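December 2025

**Monthly safety walk, small repair workshop, Ternau**
Walked by: Brahim Berrada
Areas: entrance, bench room, storage wall, back corridor

Marks I use: **OK** = nothing to do. **FIX** = to be repaired, with a name next to it. **WATCH** = I look again next month.

## 1. Entrance and floor

- [x] Door opens fully from the inside without key. **OK**
- [x] Mat lies flat. **OK**
- [ ] Floor free of cables. **FIX** (Brahim). The extension cord for the heater was again across the walkway. I moved it behind the shelf, but it needs a proper clip on the wall. I wrote the same comment in November.
- [x] Light above the step. **OK**. New tube, a little too blue for my taste.

## 2. Fire

- [x] Extinguisher on its hook, pin and seal in place. **OK**
- [ ] Extinguisher service date readable. **WATCH**. The label is becoming pale. I could read it with a flashlight only. Ronus makes the service for us, and I have asked them for a new label.
- [x] Smoke alarm tested with the button. **OK**. Please inform the office upstairs before the next test, they came down in their coats.
- [x] Metal bin for oily rags has its lid closed. **OK**

## 3. Electricity at the benches

- [x] Soldering irons switched off at the wall when the room is empty. **OK**
- [ ] Plugs and cords without damage. **FIX** (Leitão). The gray cord of the hot air station has a cut near the plug. I put red tape on it and took it out of use. Leitão has the right cord in stock, and they will send it together with the fuses. Until then nobody should repair it with tape and continue working.
- [x] Breaker box free in front, door closes. **OK**

## 4. Small parts and storage

- [x] Heavy things below the waist. **OK**
- [x] Shelves fixed to the wall. **OK**. I pulled at each one by hand. The shelf by the window makes a noise but it does not move.
- [ ] Drawers closed after use. **WATCH**. An open drawer at elbow height is an easy thing to hit with the arm, and screws on the floor are a slipping risk for everybody. I know it takes one second more when both hands are full. Please take this second.

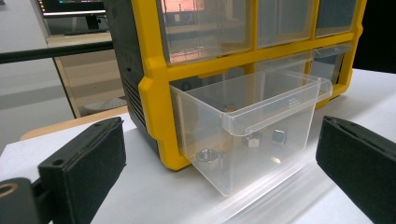
- [ ] Labels on drawers. **FIX** (everybody, for own parts). We agreed on size and thread first, material second. Some people write the name of the customer, and after one month no one knows what it means. Old labels should be removed completely before a new one goes on.
- [x] Blades and needles only in containers with a lid. **OK**
- [ ] Batteries not mixed with metal parts. **WATCH**. I found 2 button cells in a box of washers. I am not looking for the guilty person, but it can become hot and it can start a fire. Used cells go in the Hurkel box next to the sink.
- [x] Organizers stand on a flat surface and do not hang over the edge. **OK** 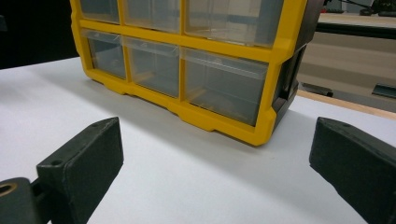 *Item 4: parts organizer with clear drawers, standing on the white tabletop.*

## 5. Chemicals and first aid

- [x] Cleaning alcohol in the locked cabinet, cap tight. **OK**
- [ ] Safety sheets in the folder. **FIX** (Brahim). The sheet for the new contact spray is missing. I will print it.
- [ ] First aid box complete. **FIX** (Brahim). Only 9 plasters left, the list on the lid asks for 22. The burn gel is good until summer.
- [x] Eye wash bottle sealed. **OK**

## 6. Back corridor

- [x] Exit sign lit. **OK**
- [ ] Corridor free on the full width. **FIX** (Leitão). There were 13 empty cartons from the last delivery. They promised to take them back with the next one. For now I folded them and put them behind the door of the storeroom, where they do not block anything.

**Open from last time:** clip for the heater cord (still open), squeaking hinge on the alcohol cabinet (done, one drop of oil was enough).

If you disagree with a mark, write it in pencil beside my comment and put your initials. Please do not erase mine.

B. Berrada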